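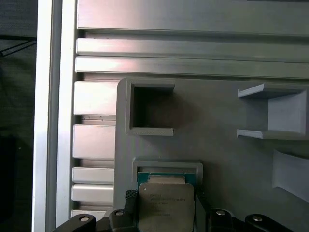
Processor held in the gripper at the parts fixture, Stornesano workshop, July.

Progress report: open day and assembly demonstration

The open day covered by the second part of the Pallon grant took place in July. We had planned for 50 visitors and signed in 87, mostly from local repair shops and two technical high schools. Eight staff were on hand. Doors opened at 10 a.m. and the last group left a little after 4.

The work on show was desktop computer assembly. Small parts are kept in printed holders on a flat tray beside the computer, so the arm has a known place to reach for each one. Visitors came to the table in groups and could ask questions between runs.

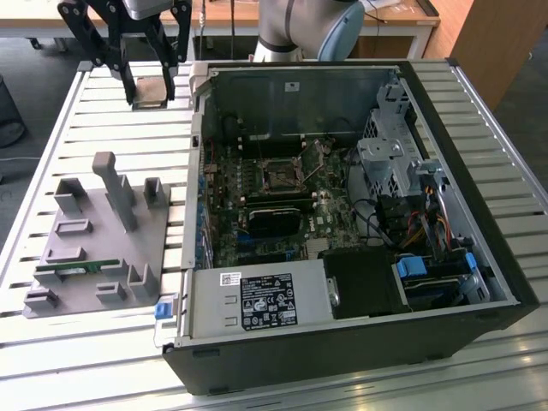

Nyokabi Massawe

For the demonstration the computer lies on its side on the slatted table with the side panel off. The processor socket and the drive bays can be reached from above in that position. The table is the one bought from Trendevus under the equipment line.

Spending on the day came to $734, mainly printing, lunch and extra chairs. This is within the amount approved. Receipts have gone to Mwanahawa Kinyua.

Several visitors asked how long it takes to set up for a different computer model. We did not have a good answer and will time it before the next report. The Ndung'u training center has asked for a visit of its own, and we would like your approval to use the remaining travel money for that.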